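Plivine table setting set – README

Last touched 23rd October. Still a bit rough, sorry, will tidy the wording when theres time.

What it is

A collection of pictures and short notes about setting and clearing a small table with kids' dishes. Bowls, cups, spoons, trays, cloths. That's it. Put together for the Plivine project, which needed a plain reference for how everyday plastic tableware gets laid out, stacked and packed away again. Also used by the Kashindye people for their naming work (what do you call a bowl that's nearly a plate, etc).

Not a cooking set. No food anywhere. If you want food, the Daterport kitchen set is the one, separate download, separate terms.

What's in the folder

Pictures, one folder per layout
notes.txt in each layout folder, free text, who knows what you'll find in there
items.csv, one line per item, name, colour, kind
layouts.csv, one line per layout, which items were put out and which task
This README

Old version had a folder called misc. Gone now. Anything useful from it was moved into layouts, the rest was duplicates.

Tasks

Three of them at the moment:

set – items go from wherever they are to a place setting on or beside the tray
clear – the reverse, everything off and into the big bowl or a stack
sort – by colour or by kind, notes.txt says which

The set task is the biggest by a long way. Clear is decent. Sort is thin, only 6 layouts, and two of those are basically the same layout with the cloth moved. Don't train or test anything serious on sort alone.

Starting positions are meant to be untidy. Spoons at odd angles, bowls wherever. Please don't "fix" these by filtering out the messy ones, the mess is the point of the start pictures. End pictures should be neat but people's idea of neat varies and we left that alone.

Items and naming

Names in items.csv are colour first, then kind. Lower case, underscore between. So pink_cup, grey_tray, teal_cloth. Older files have gray_tray. Same tray. The loader treats both spellings as one but if you're reading the csv by hand you'll need to watch for it.

Colours are by eye. Light blue vs teal caused most of the arguments. Rule we settled on: if it sits next to the teal cloth and looks the same, it's teal, otherwise light blue. Magenta and pink are kept apart too. In dim pictures they drift together, so check the item line before relabelling.

Two-colour items get named by the handle. A silver spoon with a green handle is green_spoon. Yes the metal part is silver, yes we know, silver_spoon was useless once there was more than one.

If the business end of a utensil isn't clear in the picture, it goes in as utensil plus the handle colour. Don't guess spoon or fork. A few guesses crept in during September and had to be pulled out again – took ages.

A typical layout looks like the one below. Wooden tabletop, tray as the anchor, everything else placed by reference to the tray.

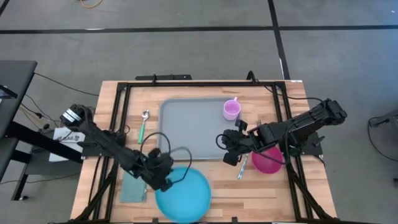
Grey tray, pink cup, green-handled spoon, folded teal cloth, light-blue and magenta bowls, light-blue-handled utensil.

For this one the tray line is the reference, so the spoon is "left of tray", the cup is "tray, upper right corner", and the big light-blue bowl is "bottom centre". Left and right are always as seen in the picture. Not the diner's left, not the cook's left. The Benevcombe copy of this set flipped that at some point and we've had emails about it ever since. If your left and right look swapped you have the Benevcombe copy, get a fresh one.

Cloths

Deserve their own bit. Folded or open, those are the only two states. Half-folded counts as open. Scrunched counts as open. Number of folds is not recorded, we tried, no two people agreed. Cloth under something is still listed, even if only a corner shows.

Bowls and stacking

Big one on the bottom. If a smaller bowl is inside a bigger one, layouts.csv has the small one as "in" and not "on". On is for upside-down bowls only. Cups follow the same rule. A spoon resting across the rim is "on", a spoon inside is "in", a spoon half in half out is "in" as well.

The handle on a cup is recorded as pointing left, right, toward or away. Leave blank if you can't tell.

Known problems

17 layouts have no notes.txt. Not lost, never written. Fine to use otherwise.
Colour names in the oldest layouts were typed by hand and there's some dodgy spelling (magneta, teel). Loader catches the common ones.
Tray shows up in nearly everything, so anything that learns "tray means table setting" will look better than it is.
Not much variety in the dishes. Bright plastic mostly, very little crockery. No glasses, no knives.
Right-hand and left-hand place settings are badly out of balance. Mostly right.

Splits

Split by layout, never by picture. Start and end pictures of the same layout stay together. If you make your own split please do likewise, otherwise the same bowl in the same spot ends up on both sides and your numbers mean nothing.

Adding layouts

Happy to take more, espescially sort and anything with crockery. Put the items out, take the start picture, do the task, take the end picture. Fill in the line in layouts.csv before you put the dishes away, you will not remember afterwards. New item colours need a new line in items.csv first or the check script falls over.

Please don't send cropped pictures. Whole tabletop or leave it out.

Use

Fine for teaching, research, tinkering. Say where you got it. Don't repackage it under another name without the README, see the Benevcombe bit above.

To do

spell-check the old colour names properly
write the missing notes, or at least some
more cloths, one teal one is not enough
decide whether a tray turned upside down is still a tray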